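Okay, so several of you wrote in after the last post wanting to know how I got Fleltum to stop parking itself in front of the toilet and sulking. Fleltum is the bathroom-cleaning machine, for anybody new. It's a wheeled base with one arm, I bought it secondhand from Laurier Campbell up in Fraser, and it has eaten most of my evenings since May.

The short version is that the arm was fine and the driving was fine. What was off was the mounting offset, the little set of numbers that tells the software where the arm's shoulder sits on the base. Laurier had moved the shoulder plate forward at some point to make room for a bigger battery (he remembers doing it, he just doesn't remember by how much!) and never changed the file. So every time Fleltum planned a reach, it was planning for a body it no longer had.

I went at this the dumb way first. Took the shoulder off, cleaned the joint, put in new screws, put it back, same sulking. Then Noémie Sawatzky told me to quit wrenching and run the whole job in simulation, where I could change a number and see what it did in a minute instead of losing a night to it. I use Zelau for that, mostly on the grounds that it runs on my old laptop without setting fire to the desk.

The practice bathroom I settled on has the things that give Fleltum trouble in real life. There's a pedestal sink out in the room where you could drive into it, a toilet back against the wall, a bin tucked into the corner past that, and a door standing open on the left. The floor changes at the doorway too, wood planks on one side and pale blue on the other, which was handy for seeing whether the base thought it had crossed over.

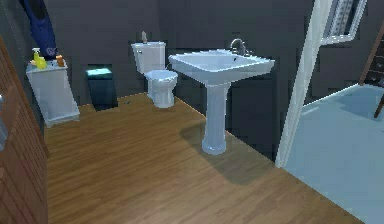

Do you need to redo the offset every time you take the arm off? If it goes back on the same dowel pins, no, a quick check is enough, but if you've moved the plate or swapped it for a different one then measure again from scratch.

My measuring routine is pretty low tech. Base on a flat floor, wheels chocked, power off at the red switch. I drop a plumb line from the center of the shoulder joint, put a bit of tape where it lands, then measure from there back to the line between the two drive wheels. I do it 3 times and take the middle reading. Mine came out 48 millimeters forward of what the file said. Forty-eight! No wonder the poor thing was confused.

With the new number typed in I ran 200 reaches overnight in Zelau and got 2 failures, both of them at the far side of the sink pedestal where the elbow folds awkwardly. I can live with that for now. Zachary Vachon thinks a softer limit on the elbow would clear it up, and he's probably right – I just want one weekend without opening that file.

On the real machine it took about an hour to copy everything over, home the joints, and walk it through the first few reaches at crawl speed with my hand on the stop button. While the cover was off I also swapped the wrist cable, which had been rubbing on the bracket, and put a dab of grease on the lift screw. Next up is the left wheel, which has started to squeak on turns.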